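Last updated 27 October 2023

# Re-rendering wrist views and checking them against the simulator

These notes cover one part of the Ruawai pipeline: taking episodes recorded in simulation, passing the wrist camera stream through a video model, and deciding which of the outputs are safe to train on. The method is simple and most of the work is in the checks. You need a working Dulach install and a set of recorded episodes with saved simulator state. If you only saved video, you can do the first half but not the second.

## What the method does

A policy trained only on simulator renders learns the renderer. Flat shading, hard polygon edges and clean textures all become things it depends on. One way around this is to make several visual versions of the same episode and train on all of them with the same actions. Random lighting and texture swaps get you part of the way. A video model conditioned on the original render gets you a wider spread of looks with less manual work.

The catch is that the model can move things. If the outline of an object shifts in the new version, the actions no longer match what the policy sees. At room scale a small shift does little harm. At the wrist, just before a grasp, the same shift can put the object on the wrong side of a finger.

So the method has two steps: re-render, then compare the new frames with the masks from the simulator and throw out whatever drifted.

## Before you start

Each episode folder should contain:

- the head camera video
- both wrist camera videos
- joint positions and gripper commands
- the full simulator state at every step
- the scene file used at recording time

Keep the scene file even if you think it never changed. Ours changed in September, when the collision shapes on several objects were rebuilt, and episodes recorded before that had to be replayed with the old version.

The test set for these notes has 60 pick-up episodes in a living room scene, with the target object on the floor. The pumpkin episodes are the ones to look at first. The object is large next to the gripper, it has deep creases, and in the last part of the approach it leaves little background for the video model to hold on to.

## Step 1: Replay and export masks

Run the replay tool with the saved state. Don't replay from actions. Contact is sensitive to small differences, and an action replay can end with the object somewhere else.

```
dulach replay --episode ep_dir --from-state --export rgb,depth,seg
```

Segmentation should be exported by object ID, with each gripper finger given its own ID. If both fingers share one ID you won't be able to tell which side drifted.

Check that the replayed color frames match the recorded ones. They should be identical apart from compression. If they aren't, stop and find out why, because every later comparison depends on this one.

## Step 2: Pick the frames that matter

Most of an episode is travel. The checks are slow, so we run them densely only on the approach window, which starts when the object first covers more than half of the wrist view and ends when the gripper command changes. 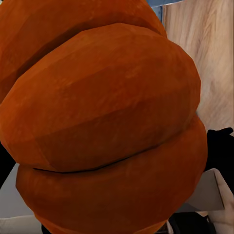
Low-polygon assets are harder to re-render than they look. Every facet edge is a line the model may keep, soften or turn into something else. Softening is fine, and usually what you want. A facet edge that becomes a new crease is a failure, since the policy may read it as the boundary between two lobes.

Mark three kinds of edges in the asset before running anything:

1. Silhouette edges, which must stay where they are.
2. Real creases, which should stay close to where they are.
3. Facet edges, which are free to vanish.

In Dulach the first kind comes from the segmentation mask. The second has to be tagged once per asset in the mesh file. The third is whatever is left.

Look for gaps between mesh sections too. A thin dark line between two parts of a model is easily mistaken for a crease by the tagging script, and the video model will often keep it and draw it more cleanly than the original did. Decide per asset whether to repair the mesh or tag the line as a crease. We tag it if the line already runs along a real fold.

## Step 3: Run the video model

We use Rireo for this, conditioned on color, depth and edges together. Conditioning on color alone gave good-looking video and poor alignment. Depth alone kept the shapes but lost the fingers in dark areas.

The settings that matter are these:

```
rireo:
 condition: [rgb, depth, edge]
 edge_source: silhouette+crease
 strength: low
 chunk_overlap: 3
 seed: 1379
```

Leave facet edges out of the edge input. If you put them in, the model keeps them and you've gained very little.

Start with low strength. Higher settings change colors and surfaces more, and in long clips they also change geometry. Raise it only after a full batch has passed the checks at the lower setting.

The overlap of three frames between chunks is there to stop the object from jumping when a new chunk begins. With no overlap, you'll see small steps in the silhouette at regular intervals. They're easy to miss by eye and very clear in a plot.

Write the seed into the episode metadata. You will want to rerun single clips later, and without the seed you can't get the same output.

## Step 4: Compare outlines

For each frame in the approach window, get a mask of the target from the output frame and compare it with the simulator mask. We use a small segmentation network fine-tuned on our own renders. A general model also works, but it tends to split a lobed object into several pieces, and those then have to be merged.

Compute two numbers:

- **Outline drift:** the mean distance between the two outlines, measured only where the object borders the background. Skip the stretches that run along the image border.
- **Finger clearance error:** the difference in the gap between each finger and the nearest part of the object.

The second number is the one that decides. A clip can have low outline drift overall and still close the gap on one side, and the policy is paying attention to that gap.

Be careful with occlusion. When a finger is mostly behind the object, only a sliver of it is left to measure, and the clearance estimate gets noisy. We drop the measurement for a finger when its visible area falls below a set limit and mark that side as unmeasured. An unmeasured side doesn't count as a pass. 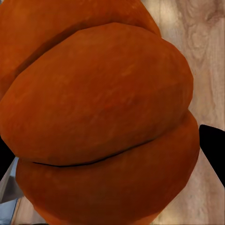
Texture changes need no check of their own, with one exception. If the background next to the object picks up the object's color, the segmentation network starts to follow the wrong edge. Wood is a common source of trouble here, as the grain gives the model something to rework and the result may be smeared near the outline. Plot the drift for background regions separately so that you can tell whether the object moved or the mask is wrong.

When the mask is wrong, fix the mask. We lost a lot of time early on by rejecting good clips.

## Step 5: Check the creases

Outline checks say nothing about the inside of the object. For lobed or ribbed objects, project the tagged crease lines into the camera view and measure how much of each one has a matching dark line in the output.

A crease counts as kept if most of its visible length is matched. A new dark line with no tagged crease near it counts as an extra. One extra is enough to reject the clip. This sounds strict, but extras tend to come in groups, and clips that have one are usually poor in other ways.

Crease checks also catch a failure that outlines miss, in which the object appears to turn in place. A round object can rotate with almost no change in its silhouette.

## Step 6: Go back to the head camera

Wrist and head videos are re-rendered separately, so they can disagree. The policy sees both at each step. If the object is one color in one view and a different color in the other, training still works, but we saw slower progress and more failed grasps in the early part of training.

The fix is to take a reference still from the head camera at the start of the episode, re-render that first, and use it as the style reference for every stream.

Choose a still in which the target is in full view and neither arm covers it. The first second of an episode is normally safe. Windows and glass doors in the reference can push the brightness of the whole clip up, so mask out bright sky before passing the still to Rireo.

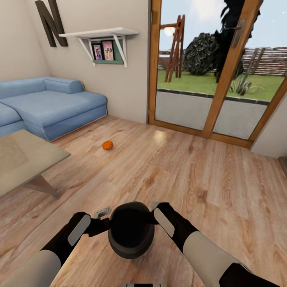
**Should the reference still come from the same episode?**

Use one from the same episode when you can. A still from a different episode in the same room will work for walls and furniture, but the target's color is less stable, and that is the part the policy cares about most.

## Step 7: Build the training set

Keep the original render of every episode, including those whose re-rendered clips all failed. Add passed clips as extra visual versions with the same actions and the same episode ID. The ID matters when you split the data. If one version lands in training and another in validation, the validation score tells you nothing.

We cap the number of versions per episode. Easy episodes pass almost every time and hard ones rarely do, so without a cap the set fills up with easy grasps. Our sampler, Movow, draws an episode first and a version second, which deals with most of this.

The set we train on now holds 900 passed clips. The rejected ones are kept in a separate folder with the reason written next to each, and they're useful for testing changes to the checks.

## Common problems

**Drift grows through the clip.** Overlap is too small or strength is too high. Try the overlap first.

**Fingers change shape.** Black parts carry little detail, and the model fills in what it likes. Paste the original finger pixels back using the simulator mask, and feather the edge slightly.

**Everything passes.** Check that the output is really different from the input. At very low strength the model returns nearly the same video, which passes every test and adds nothing to the set.

**Nothing passes for one asset.** Look at the mesh before touching the settings. In our case it has been missing crease tags each time.

**Clearance error is constant and not zero.** The output was resized somewhere. Compare the crop and padding settings at export with those in the Rireo config, and rerun step 4 on a single clip before starting the full batch.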